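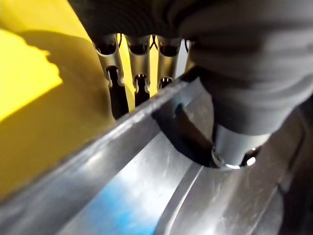 Zanesik starts second round of demonstration recording for insertion and fabric tasks

7 Feb 2026

Zanesik has begun a second round of recording for its manipulation learning system, adding tight-fit metal insertion and the handling of soft goods to a task list that until January covered only pick and place.

The insertion task has the robot lower a short metal cylinder into a round recess in a metal fixture. An operator guides each attempt by remote control, and the system stores wrist camera video, joint positions and gripper commands on a shared clock. The target is 200 accepted demonstrations per task, recorded by 3 operators working in rotation.

Consolacion Lacson, who leads data collection at the company, said the first round had too little variety in the final stretch of motion before contact. "We had plenty of clean approaches and very few corrections," she said. "A model trained on that does fine until the part touches the rim at an angle. Then it has nothing to draw on."

Operators are now asked to begin some attempts off center and recover without lifting the part clear. Attempts that end in a jam are kept, but they carry a separate label and do not count toward the 200. Glare from bare metal is left in the recordings, and no filter is applied before storage.

The soft goods task uses knit fabric and thin plastic film, both of which can hide the fingers from the wrist camera for much of an attempt.

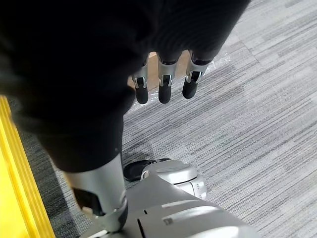 For those stretches the model has to rely more on joint readings and motor current, according to Amado Dagdag, a controls engineer on the project. Frames in which the fingertips are covered are marked during review so that their weight in training can be adjusted later. Dagdag said the marking is still done by hand and takes longer than the recording itself.

Review is handled in Fomus, the company's in-house labeling tool. Each attempt is split into approach, contact and release, and a second reviewer checks the boundaries. Where the two reviewers differ by more than 18 frames, the attempt goes back into the queue. Attempts with a gap in the joint data are dropped outright — the tool makes no effort to fill them in.

A first model trained on the new set will be compared with the January version on the same fixture, with start positions held back from training. Eduardo Samonte, who runs the evaluation, said a result on insertion would come first and that no date had been set for the fabric task.

Zanesik has not decided whether the recordings will be released outside the company.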